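Jarkemano (TV series)

Jarkemano is a reality television series that follows couples as they live together in a rented villa and compete for a shared cash prize. It is produced by Fultell and presented by Dalva Peixoto. The show is best known for its live finale, for the long friendship between its first winners, and for the amount of press its cast members receive after leaving the villa.

Format

Each season begins with single contestants arriving at the villa in small groups. They pair up on the first evening and may change partners at a ceremony held every week. Anyone left without a partner goes home. Viewers vote by phone and through the show's app, and the couple with the fewest votes is placed at risk. The other contestants then decide whether that couple stays.

Contestants give up their phones on arrival and are not told the results of the public vote until they leave. Letters from home are read aloud once per season, usually in the week before the finale. The main program airs at 9 p.m., followed by a studio discussion called Jarkemano After Dark.

Production

The series was developed by Anatole Sabatier, who had worked on cooking and dating programs before joining Fultell. His first outline had no villa and followed the couples in their own homes. The network asked for a single location, and the house at Cusa was chosen for its walled garden and its distance from the main road. Over 1,000 people applied for the first season.

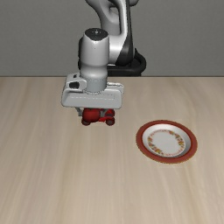

Who chooses the couples on Jarkemano?

The contestants choose their own partners at the weekly ceremony. Producers set the order in which they speak, and the public vote affects only who is at risk of leaving.

Iveta Machala became head of casting in the second season. She dropped the written questionnaire and replaced it with two interviews, one alone and one in a group. She also brought in a rule that former contestants could not return as singles, although they may appear as guests — a rule that was relaxed for the reunion special.

Notable cast members

Chak-lun Kao and Su-chen Wei won the first season. They separated the following spring but remained friends, and they now host a podcast about television and celebrity news. Kao has appeared in advertising for the clothing label Yeh. Wei turned down several offers to join other reality shows and returned to the studio program as a regular panelist.

Reception

Early reviews were mixed. Critics praised Peixoto's relaxed style but found the middle weeks slow, and several complained about the length of the ceremonies. Ratings rose after the ceremonies were shortened. The studio discussion was generally better received than the main show in its first season.

The program has also been criticized for its treatment of contestants after filming. Wei said in an interview that she had not been ready for the comments posted about her appearance. Fultell later extended its aftercare to four months and began offering advice on handling social media. Former cast members may ask for further sessions once that period ends.

The reunion special was broadcast in November and was filmed in the garden at Cusa.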